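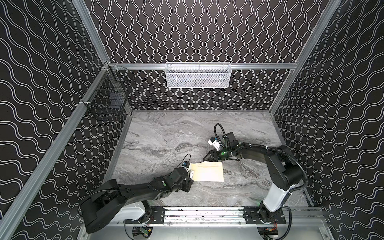 Bimanual Handling of Flat Paper Items: Effect of Background Variation on a Learned Policy

Yeison Palomino and Sheyla Yupanqui
Project report, 2021-09-02

1. Purpose

The Taipe project looks at how two robot arms can handle thin, flat objects on a table. An envelope is a hard case for a parallel gripper. It has almost no height, it slides when pushed, and it bends when lifted from one end. Our part of the project asked one question: does a policy trained with many different wall and table patterns handle an envelope better, in a cell it has not been trained in, than a policy trained with plain surfaces only?

2. Setup

Both arms are mounted on a common aluminum rail along the near side of the table. Each carries a gripper with a camera above it, and a fixed camera views the whole workspace. The walls and tabletop are covered with printed patterns that can be changed between sessions. For the tests reported in this document we used the black walls with white wavy lines and the gray marble tabletop. Neither was part of any training set. Two wire-mesh baskets, one white and one black, hang at the back of the cell. They were left in place for all tests, as they are used in the sorting task described in the Stullby report.

Control software is Trinotau, the lab's in-house package. Demonstrations were recorded by teleoperation and stored with joint positions, gripper opening and all camera streams.

3. Task

The envelope starts flat near the middle of the table at a small random angle. The left gripper presses down near the left end and holds the paper still. The right gripper approaches from the right, closes on the opposite end and lifts. A trial counts as a success if the right gripper holds the envelope clear of the table when the time limit of 30 seconds is reached. The left arm may let go at any point after the lift begins.

4. Data and training

We collected 700 demonstrations in March. Half were recorded on plain surfaces and half on patterned ones, with the patterns changed several times. Two policies of the same size were trained. Policy A used the plain half. Policy B used the patterned half. Training settings were identical, and each run took about 2 days on the shared Lurkby machine. Joint angles were normalized per arm, since the left and right arms have different ranges in this layout.

5. Results

Each policy was given 100 trials. Policy B succeeded more often than Policy A, and the difference was clear from the first block of trials onward. We report the failure types in words here; the trial log is kept with the project files.

Policy A failed mostly during the approach. The right gripper stopped short of the envelope or closed above it. Playback of the wrist video suggests that the edge of the paper was confused with the veins in the marble print, which run in nearly the same direction as the long edges of the envelope.

Policy B failed mostly during the grasp. The fingers reached the correct place but pushed the paper sideways before closing. This happened more often when the left gripper pressed too lightly. Neither policy reads contact force, so a light press and a firm one look much alike to it.

Collisions between the grippers were rare for both policies. The software limits kept the wrists apart, but they also blocked a few approaches that would have been safe. Cable loops above the wrists touched on one occasion and the trial was stopped and repeated.

6. Limitations

One envelope type was used throughout, and it was cream colored. A darker envelope would give more contrast on this tabletop and might reduce the gap between the two policies. Lighting was not varied. We also did not separate the effect of the wall patterns from that of the table patterns. The wall patterns are seen mainly by the fixed camera, and the table patterns by all cameras, so the two are unlikely to matter equally.

7. Next steps

Repeat the test with plain walls and the marble table, then with wavy walls and a plain table. Add motor current from the left arm as an input, as a rough stand-in for contact force. Record further demonstrations in which the envelope slips and is regrasped; the present set contains very few of these.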